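Remembering at Lukumay: the winter update

Well, the memory book table is back in the foyer at Lukumay, and I'm so pleased with how it looks! If you lost someone this year and would like a page for them, do pop in and ask me for a sheet. Write as much or as little as you like. My own mum's page is mostly about her marmalade (and her feud with the choir at Satham, but we'll leave that alone). 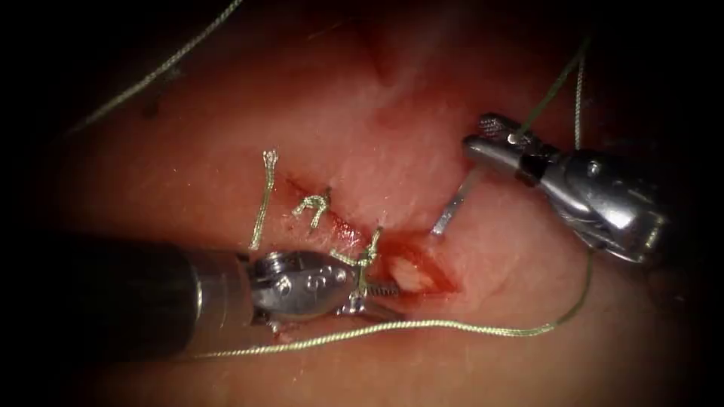 Writing a page

I get asked about this more than anything. Start with something small. Where they sat at breakfast, what they sang in the car, the name of the dog. Dates can go at the bottom. Caroline Massawe wrote six lovely lines about her brother's allotment in Jekville and I could practically smell the onions.

Handwriting is fine, and so is typing. Please keep to one side of the sheet, though, as the binding swallows the other edge and I've had to redo 25 of them already – my thumbs are still complaining.

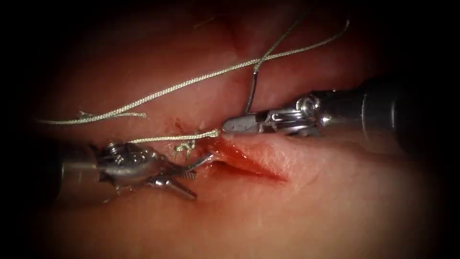

Can I add a page for someone who died years ago?

Of course you can. There's no cut-off at all, and the older pages are often the ones people stop to read. We copy them into the same book, in the order they come in.

The online wall

Some of you would sooner do it from home, so the Truninura wall is open again after its long sulk in September. You'll need to sign in with an email address, then choose "leave a memory". Candles are free. I did try to add a photo of Dad in his bowls whites and it came out sideways, so shout if you need a hand and we can puzzle over it together.

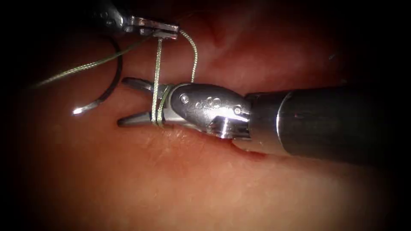 Stella Kioko wrote to say that she'd found three messages on her aunt's page from people she had never met, one of them from an old dancing partner, and had read them out over the phone to her cousins. She wondered whether messages could be printed and put in the book as well. They can! Tell me which ones and I'll run them off.

Sheets for the next binding need to reach me by 21/12/2023, please, either through the office door or into my hand.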